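10년 된 선풍기를 고쳐 쓰는 사람들

수리비가 새 제품 값보다 비싸다는 말, 다들 한 번씩 들어봤을 것이다. 서비스센터 창구에서. 혹은 전화로 14분을 기다린 끝에. "고객님, 이 모델은 부품 보유 기간이 지나서요." 그다음은 대형폐기물 스티커.

지난 1월부터 고장 난 물건을 들고 돌아다녔다. 선풍기, 전기주전자, 다리 하나가 흔들리는 의자, 지퍼가 나간 배낭. 집 안에 그런 게 이렇게 많은 줄 몰랐다. 베란다 한쪽이 거의 병원 대기실이었다.

첫 번째로 찾은 곳은 Planik. 시장 골목 끝, 2층. 간판이 작아서 두 번 지나쳤다. 수리점이라기보다 공방에 가깝다. 고쳐달라고 맡기면 안 받는다. 옆에 앉아서 직접 나사를 풀어야 한다. 처음엔 좀 황당했다. 돈을 낼 테니 그냥 고쳐주면 안 되냐고 물었더니, 그러면 다음에 또 온다는 대답이 돌아왔다. 장사하는 집 맞나 싶었다.

그런데 선풍기를 뜯어보니 별게 없었다. 먼지. 그리고 또 먼지. 모터 축에 머리카락이 감겨 있었고 윤활유는 말라붙어 있었다. 닦고, 기름 두 방울, 다시 조립. 나사가 하나 남았는데 아직도 어디 것인지 모르겠다. 선풍기는 돌아간다.

물론 다 이렇게 풀리진 않는다. 전기주전자는 실패했다. 바닥 나사가 일반 드라이버로는 안 열리는 특수 규격이었고, 겨우 열었더니 안쪽은 접착제로 통째로 붙어 있었다. 뜯으면 깨진다. 만든 쪽에서 열지 말라고 만든 물건이다. 요즘 소형가전 상당수가 그렇다. 얇고 매끈하고 이음새가 없고. 예쁘긴 한데 한 번 고장 나면 끝.

이 얘기를 수리하는 사람들한테 하면 목소리가 커진다. 나사 하나면 될 것을 왜 본드로 붙이냐는 것. 조립 시간을 줄이려고, 방수 때문에, 두께 때문에. 이유는 여러 가지인데 듣다 보면 결국 원가 얘기로 돌아온다. 배터리 교체도 마찬가지다. 무선청소기 배터리는 소모품인데 소모품 취급을 안 해준다. 본체는 멀쩡한데 흡입 시간이 3분. 그래서 버린다. 아깝다.

검은 작업대 위쪽으로 뻗은 장비들
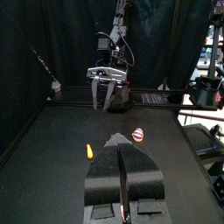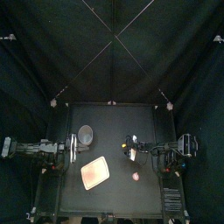 수리 문화가 다시 살아난다는 기사는 몇 년째 나온다. 절반쯤은 맞는 말 같다. 다만 동네 전파사가 되살아난 것은 아니다. 전파사는 계속 없어지고 있고 그 자리에 들어온 건 모임, 온라인 게시판, 주말 강좌다. Fumirico가 그런 경우다. 헌 옷과 가방을 다루는 모임인데, 가게도 없고 정해진 회원도 없다. 한 달에 한 번 장소가 공지되면 각자 바늘과 실을 들고 온다.

나는 배낭을 가져갔다. 지퍼를 통째로 갈아야 하는 줄 알았는데 슬라이더만 바꾸면 된단다. 부품값이 커피 한 잔도 안 된다. 옆자리에서는 스웨터 팔꿈치에 색이 전혀 다른 실로 구멍을 메우고 있었다. 남색 옷에 겨자색 실. 감출 생각이 없는 수선이다. 예전 같으면 기운 자리는 안 보이게 하는 게 실력이었는데 요즘은 일부러 드러낸다. 보기 좋았다. 솔직히 내 솜씨로는 어차피 못 감춘다.

의자는 조금 더 멀리 갔다. Flisville, 목공소와 창고가 모여 있는 동네다. 버스에 의자를 들고 타는 건 추천하지 않는다. 기사님 눈치, 승객들 눈치. 두 정거장은 그 의자에 앉아서 갔다.

목공소에서 배운 것. 흔들리는 의자에 못을 박으면 안 된다. 제일 많이들 하는 실수라고 한다. 못이 나무를 가르고, 갈라진 데가 더 벌어지고, 그러면 진짜 못 쓰게 된다. 헐거워진 장부를 빼서 오래된 아교를 긁어내고, 다시 풀칠해서 끈으로 조여두면 된다. 하루는 건드리지 말 것. 나는 저녁에 참지 못하고 한 번 앉아봤다. 괜찮았다. 운이 좋았던 것 같다.

돈 얘기를 안 할 수가 없다. 고쳐 쓰면 절약이 되나? 물건마다 다르다. 의자는 확실히 남는 장사였고, 배낭도 그렇다. 선풍기는 새로 사도 비싸지 않으니 시간까지 계산하면 애매하다. 주전자는 순손해. 드라이버 세트를 새로 샀기 때문이다. 그 드라이버는 그 뒤로 한번도 안 썻다.

부품 구하기가 제일 큰 벽이다. Issa라는 중고부품 게시판이 있다. 디자인은 옛날 것 그대로고 검색도 잘 안 되는데 이상하게 찾는 게 나온다. 단종된 밥솥 패킹, 믹서기 칼날, 20년은 됐을 라디오의 손잡이. 내가 본 날은 첫 화면에 새 글이 112개였다. 거래 글보다 질문 글이 많다. "이 모델 뚜껑 고리 호환되는 거 있을까요." 답이 한 시간 안에 달린다. 모르는 사람의 밥솥 뚜껑에 다들 이렇게 진심이다.

게시판에서 자주 보이는 불만은 설명서다. 분해 도면이 공개돼 있으면 10분이면 끝날 일을 영상 세 개를 돌려보면서 짐작으로 한다. 걸쇠가 어느 쪽에 있는지 몰라서 부러뜨리고, 부러뜨린 걸쇠를 또 구하러 다니고. 제조사가 도면만 올려줘도 절반은 해결될 거라는 글에 추천이 100개. 그 아래 댓글은 좀 거칠어서 옮기지 않는다.

안전 문제는 짚고 가야겠다. 전원 코드를 뽑아도 전기가 남아 있는 물건이 있다. 전자레인지가 대표적이다. Planik에서도 전자레인지는 받지 않는다. 부푼 배터리도 마찬가지. 송곳 근처에도 가지 말 것. 고쳐 쓰자는 얘기를 하다 보면 뭐든 뜯어도 될 것 같은 기분이 드는데 그건 아니다. 모르겠으면 덮는다. 다시 조립하는 것도 기술이니까.

시작하려면 뭐가 필요하냐는 질문을 주변에서 받는다. 십자 드라이버 두어 개, 핀셋, 작은 접시. 접시가 의외로 중요하다. 풀어낸 나사를 순서대로 담아둘 것. 그리고 뜯기 전에 사진. 뜯는 중간에도 사진. 나는 사진을 안 찍어서 나사가 남았다.

베란다에는 아직 두 개가 남아 있다. 주전자, 그리고 소리가 한쪽만 나오는 스피커. 스피커는 선 문제인 것 같은데 확신은 없다. 게시판에 올렸더니 납땜부터 의심하라고 한다. 인두가 없다. 다음 주에 빌리러 가기로 했고, 주전자는 당분간 화분 물 주는 데 쓰고 있다. 주둥이가 좁아서 꽤 편하다.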